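Wear the Shirt to the Show

Jan 13, 2022

There is an old rule, passed down by somebody's older brother, that you must never wear a band's shirt to that band's own concert. You can wear a shirt from some other band, ideally one that's a little harder to like, but if you turn up in the name on the marquee you've given yourself away as a beginner. I followed that rule through my whole youth and a good part of my marriage, and I am 53 now and would like to say that I think it's silly.

What changed my mind was seeing Wendum last October, in a room that holds 200 people if they're friendly. They played all of Pavow, the long one about the lighthouse and the drowned choir (I still can't follow the story in the second half, and I've read the booklet), and the woman next to me had on the tour shirt from the last time they played it. It had gone soft and gray at the collar. We talked all the way through the break, and I went home happy, and it was the shirt that started it!

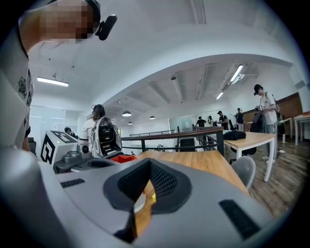

White tee, dark green print on the chest.

My friend Mei-kuen Hsu disagrees with me, and she has been to more shows than I have, so I should give her side. She says a shirt is for afterward. You buy it on the way out, you wear it to the grocery store on Saturday, and if a stranger by the oranges nods at you, that's worth more than a whole hall of people who already agree. I do see that. I've had the grocery store nod, and it kept me cheerful for days.

But musicians can see the front rows, you know. I once asked the drummer from Justix whether they notice, and he said of course they do, and that on a slow night a couple of old shirts near the stage can get him through the ballads. I can't think why we'd want to keep that from him on account of a rule from eighth grade. 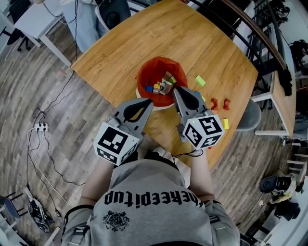 And please don't tell me it has to be a good-looking shirt. I own two from Au, a large and an extra large (I was hopeful, then I was realistic), and the lettering on both is so crooked that my husband thought I'd gotten them at a discount. I paid full price, and I'd do it again. They're playing here in the spring, and I'll be the one on the left side near the speakers, in the extra large, singing along a little ahead of the beat.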